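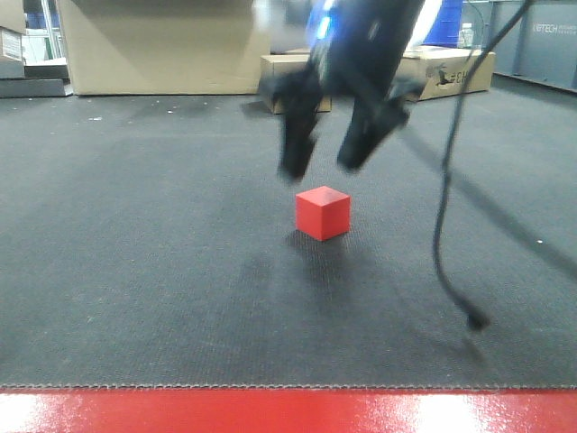 Red cube on a dark gray mat, under a black gripper.

Drollix label printer: my review after long use
By Iraís Tlapale
May 7, 2025

I bought the Drollix in February, after my old label printer stopped feeding the tape. I keep the paperwork and the spare parts for a small repair shop, so I print labels almost every working day. Before this one I had a Prokeo, and I will compare the two, because many people who write to me still own the Prokeo and ask me if they should change.

The Drollix is a thermal printer, so there is no ink to buy. It takes rolls from the front, and the cover closes with a click. Putting in a new roll is easy, but the first time I put it in backward and got blank labels for a while. The manual has a drawing of this step and the drawing is very small. If your labels come out blank, turn the roll over before you call the support.

It connects by cable or by Bluetooth. With the cable I had no problem at all. With Bluetooth it forgets my phone when I also connect the tablet, and then I must pair it again from the beginning. I have learned to leave the cable in. This is a pity — I wanted to carry the printer to the shelves and print there.

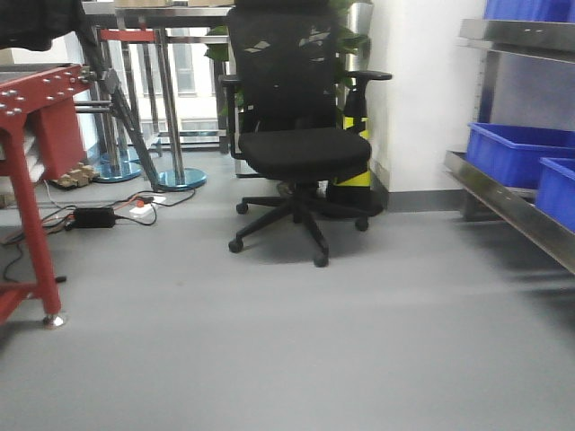 The print quality is good. Small letters are clear, and bar codes are read by our scanner on the first try if you choose the dark setting. On the normal setting the thin lines get a little gray. The Prokeo was darker from the beginning, but it was also slower, and it made a sound like a small coffee grinder. The Drollix is quiet enough that I can print while I am on the phone.

Now the labels themselves. The company sells its own rolls, and they are expensive for what they are. I bought a box from Ocampo, the stationery supplier where we get our paper, with 20 rolls for 700 pesos, and they fit well. The glue is a bit weaker. On cardboard and on metal it holds, on rough plastic the corners come up after some weeks. For drawers that people open all day, I put clear tape on top.
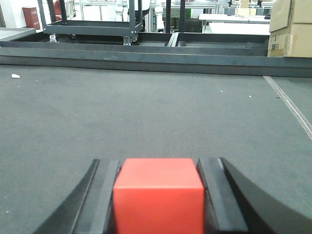
The application for the computer is the part I like less. It is called Hunatden and you must make an account to use it, even if you only want to print the word "screws". The templates are nice to look at, but when you change the size of the label, the text doesn't move with it and you have to correct every line by hand. Importing from a spreadsheet works. You choose the column, you see a preview, and you print. I did our whole parts list in this way in one afternoon, and it saved me a lot of typing. Please save your template with a new name before you import, because the program writes over the old one and doesn't ask.

The printer keeps a count of what it has printed, and mine passed 3,000 labels last month. The cutter still makes a straight cut. I clean the print head with a cotton swab and alcohol when I change the roll, as the manual asks. One time a label got stuck around the roller, and I had to open the cover and pull it out with tweezers. It took patience but no tools.
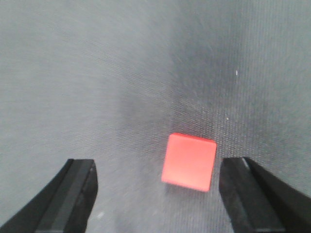
Small red cube on gray fabric.

Some smaller things. The power button is on the back, where you can't reach it if the printer stands against a wall. The cable is short. The light on the front blinks when the roll is almost finished, and this is very useful — the Prokeo simply stopped in the middle of a label. The warranty is 2 years, but you have to register the product and keep the receipt on paper.

Should you change from the Prokeo? If yours works and you print only a few labels in a month, I would stay with it. If you print lists from a spreadsheet, or if the noise bothers you, the Drollix is the better machine. I give it four stars of five. The missing star is for the Bluetooth and for the account.

If you have found rolls with stronger glue that fit this model, please write the name in the comments. I still have half of the box to finish, but I will need to order again before the end of the year.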